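Swelling still there after lower eyelid surgery, is it normal?

Posted by Nantana Sangkhawat, 25th January

Hello everybody. I had lower eyelid surgery at the Stemar clinic, both sides, with the cut under the lashes. Now it is 27 days after. The bruises are gone, but the left side is still puffy in the morning and a little hard when I touch it near the outer corner. The right side looks almost finished. My checkup is only in May and I don't want to bother the surgeon for nothing. Did other people have one side slower than the other? And when did you go back to wearing contact lenses?

Madalena Patrício
Yes, mine was the same. The left was slower and I was very worried, and then it became flat little by little. I slept with two pillows and ate less salt. Be patient!

Decha Ongart
I had the same operation three years ago, so I can tell you only my own experience. I am not a doctor.

One side slower than the other is very common, my surgeon told me this before the operation. The hard place near the corner I had also. He called it healing tissue and told me not to massage it until he had looked at it. Please don't start massage by yourself, even if you read about it on other pages.

But I don't agree with waiting until May. A checkup so late is strange to me. Mine was after 8 days and then again after some weeks. Call the clinic and ask for the nurse, it is a normal question for them and you don't bother anybody.

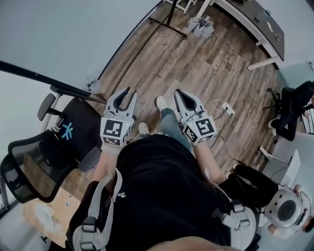
For the lenses, I waited until the surgeon said yes, and I wore my old glasses in the meantime. Pulling down the lid to put the lens in is the problem, more than the lens. If you get pain, strong redness, or your sight changes, don't wait for answers here, call the same day.

Buppha Thaweesak
which cream did you use for the scar? I have Cellix but it burns a little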